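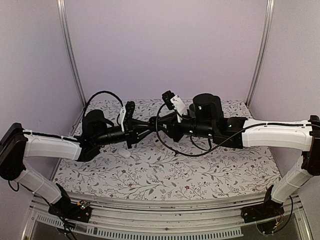
Tabletop with a branching floral pattern on white.

The Berhe are a small merchant community of the port of Morkano, where their families have lived since at least 1711. They take their name from the Berhe well, beside which the first households settled after leaving the hill town of Nisen. Most early members dealt in printed cotton, salt and lamp oil.

A tax roll of that year lists 24 households, all on the north side of the harbour. The community kept its own prayer house and burial ground - both still in use - and married mainly within 17 recognised lineages. Obsa Gashaw's history of the port dates their move inland to the silting of the harbour.

Berhe families gather each February for a shared meal of flatbread and lentils, held after evening prayers.

Categories: Merchant communities | Morkano | Textile trade

Comments

Binta Shehu: My grandmother's people were from Nisen and always said there were two wells.

Keir Munro: Is the burial ground open to visitors?

Kalkidan Mamo: Thursday mornings, ask at the gate.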